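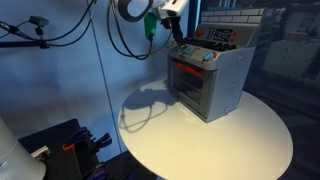 # Small Stove, Small Hands: Controls on a Toy Kitchen Unit

Term project, Design for Play, Condulholm College

## 1. Background

Our group was asked to pick one toy from the Kirkar lending collection and study how its controls are laid out. The collection holds 493 toys. We chose the gray oven-and-stove unit because it packs many controls into a small body, and because most of us had played with something like it as kids.

The question we set was simple: which controls do children go to first, and does the layout help them or get in their way?

## 2. The toy

The body is boxy and pale gray with rounded edges. The controls are in two places. The raised panel at the back has a black keypad with small rectangular buttons and a red button at each end. The front edge of the stovetop has two light-blue knobs, with a small red knob next to the right one. Under these is the oven door, which has a tinted window and a red bar across the upper part.

The stovetop is black and recessed. We treated it as its own zone, since anything a child "cooks" goes there.

## 3. Method

We ran sessions at the Fu play center in November, always on a Friday morning. Children aged three to six played one at a time, with the stove on a table they could walk up to. They got no instructions. Two of us sat to the side and marked every touch on a paper grid with one row per zone: back panel, stovetop, front knobs, oven door.

We logged 126 play turns. A turn ended when the child walked away or asked for another toy. The marks were typed into Porix, the spreadsheet tool our department uses, and each sheet was checked by a second person.

## 4. Results

In total we recorded 2163 touches. The front knobs were the most used zone and usually the first one touched. The stovetop came second. The oven door was opened and closed many times in a row by the younger children, who often did nothing else with it.

The back panel was used least. Shorter children had to reach over the stovetop to get to the keypad, and several pushed the pretend food aside with their forearm while doing it. The red buttons got more touches than the keypad. We think color explains part of this, but they are also easier to hit than the small keys.

## 5. Problems

We lost 4 turns when a grid sheet was left in the wrong folder. They are not in the total. Fast tapping on the keypad was hard to count by eye, so that number is probably too low.

## 6. Suggested changes

- Move the keypad to the front, beside the knobs.
- Make the keys fewer and larger.
- Leave the oven door and its window as they are.

We plan to build a cardboard front panel with the new layout and repeat the sessions with the same grid.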